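The Gray Case

Vitória came back to Stollesville in April to empty her uncle's repair shop. The landlord gave her until the end of the month. He was kind about it, but he looked many times at his phone while he was being kind.

The shop was narrow and long. On the shelves stood computers with yellow paper tags, and on each tag her uncle had written a family name and one word. Slow. Noise. Dead. Water. He did not like long explanations. When a customer told him a long story about what the machine had done, he listened politely until the end and then wrote "Fan."

Lilibeth Tiongson from the bakery next door came in with two coffees and sat down on a box of keyboards.

"You will sell them?" she asked.

"I will give them back, if the people want them. I called six families already."

"And what did they say?"

"Two of them forgot that they had a computer here. One man cried a little. I think it was because of my uncle, and the computer was only the occasion."

Lilibeth nodded. She held her cup in both hands and looked up at the top shelf, where one gray case stood alone. Its tag had no family name. It said only "Later."

"This one he never let me move," she said. "Even when we painted."

Vitória knew this case. When she was twelve, she sat beside her uncle in the evenings and he taught her the inside of it as other uncles teach the streets of a city. He made her close her eyes and name the parts by touch. If she made a mistake, he did not correct her. He only waited, and the waiting was worse.

She had written her first story on that computer. It was ten pages about a horse who worked at the post office. Then there was the quarrel between her mother and him, over money, 3,816 dollars exactly, and after that nobody from her family went to the shop for many years.

She took the case down, laid it on its side and opened it.

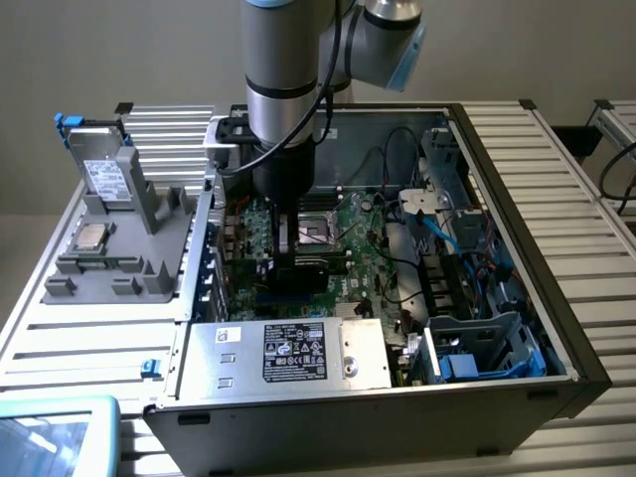

The memory, the battery like a small coin, the heavy power supply with its label full of tiny signs. She remembered all of it, and she was surprised how easily the names came, even the ones she had never used again in her life. Only the processor was missing. The socket was empty.

"Is it broken?" asked Lilibeth.

"It can't start like this. He took out the processor."

"Why would he do that?"

Vitória did not answer. She turned the yellow tag over. On the back, in the same square letters, he had written: "Chip in drawer. Ask V. to put it in. She knows how."

Lilibeth read it too, slowly, moving her lips. Then she stood up and went to lock the front door, and she turned the sign around so that it said Closed.

"Which drawer?" she said.

There were ten drawers under the counter. Vitória began with the lowest one.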